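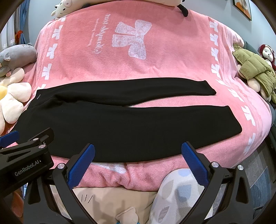 What is the usual way to fold fleece trousers?
Lay them flat, bring one leg over the other so the side seams meet, and fold the length in halves or thirds toward the waistband.

Fleece trousers

Fleece trousers are casual trousers made from a knitted fabric with a raised, brushed surface. They are worn at home, for sleeping, and outdoors in cool weather, either alone or under a second layer. Most are polyester, though cotton and blended fleeces are also sold. The waist is normally elastic, with or without a drawstring, and the legs end in a plain hem or a gathered cuff.

Fabric

Fleece is graded by weight. A light cloth of 200 grams per square meter is common for indoor wear, while heavier cloths are used for winter trousers. The pile traps air, and this gives the garment its warmth but also its bulk – a folded pair takes up more shelf space than a pair in plain jersey.

Folding

Folding is done on any flat surface large enough for the full length, most often a bed. An adult pair may measure 92 centimeters or more from waistband to hem. The cloth is smoothed by hand from the waist down, and the crotch point, which sticks out once the legs are stacked, is tucked in to make a straight edge. Fleece does not hold a crease well and is seldom ironed.

A plush blanket makes a poor base for small items, as the two piles grip each other and the lower leg tends to shift. Lifting the garment to turn it works better than sliding it. Dark fleece also picks up pale lint from blankets and soft toys, and is often brushed before it is put away.

Storage

Folded pairs are stacked on a shelf or stood upright in a drawer. In her household handbook, Mariann Kocsis recommends the upright method for drawers and a loose roll for travel. Margit Magyar's later guide prefers stacking, with the heaviest pair at the bottom. Long storage under weight can flatten the pile, which usually recovers after a wash and a short tumble on low heat.

See also: Sweatpants, Pajamas, Polar fleece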